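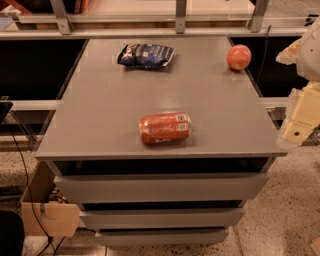
*Three things on the gray cabinet: the navy snack bag, the round fruit, and the red one lying on its side.*

12 June 2022

Sunday, and I had promised myself a proper day off, with the long walk out toward Flenley and the good sandwiches, and instead I spent it happily indoors with the planner. I'm not even sorry. It was one of those days when the work is the nicest thing on offer, and the coffee was decent, and I had the radio going low until I got tired of the ads.

What I wanted was to get to the bottom of the grasp ranking, which has been bothering me since Thursday. The perception side (we're still calling it Coklow, though Ailsa Pollock keeps threatening to rename it something she can spell on the phone) gives me a cloud for each object, and the sampler throws 2000 candidate grasps at whichever one I've picked. That part is quick and cheerful. Then the reachability check comes along and knocks most of them out, and for the red one on its side I was left with 138. I had no quarrel with that number. My quarrel was with the order they came in, because the top of the list was full of grasps that came in along the length of the thing, as if the planner thought it was going to pick up a loaf of bread by the heel.

I went round and round on it all morning. I suspected the normals first, then the frame transform, because it's always the frame transform, except today it wasn't. After lunch I finally sat down and read my own scoring function line by line with a pencil, the way my old teacher Štefanec made us do, and there it was. I had been adding the clearance term twice, once in the scorer and once in the wrapper I wrote in April and forgot all about! So anything with a lot of open space around it won, however silly the angle. I took the second one out, and the top 8 looked like something a sensible person might try.

I must remember to write a test for that. I have said this before in these pages, I know.

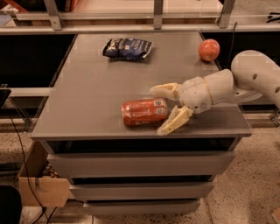

*Fingers open, just to the right of the red one.*

I do love looking at the arm beside the plotted path and going back and forth between the two. The approach is still fussier than I'd like. I have the planner timing out at 600 milliseconds, and with the collision margin as fat as I've set it for the tabletop, the lower finger leaves it very little room to find a way in. Ailsa thinks I should drop the margin for the last stretch only and let the controller be soft there. I think she's right, and I'll tell her so tomorrow, though I may make her wait until she's had her tea.

She called in the afternoon, by the way, supposedly about the Cloteck driver update, and we ended up talking for ages about her sister's garden and whether it's too late to put beans in. It was lovely. The driver update can wait; I don't want two things changing under me in the same week.

Still to do: the test, the margin, and a better label than "red_obj_2" in the logs, which is going to confuse me by Wednesday. Also call Mom back. Supper was eggs again.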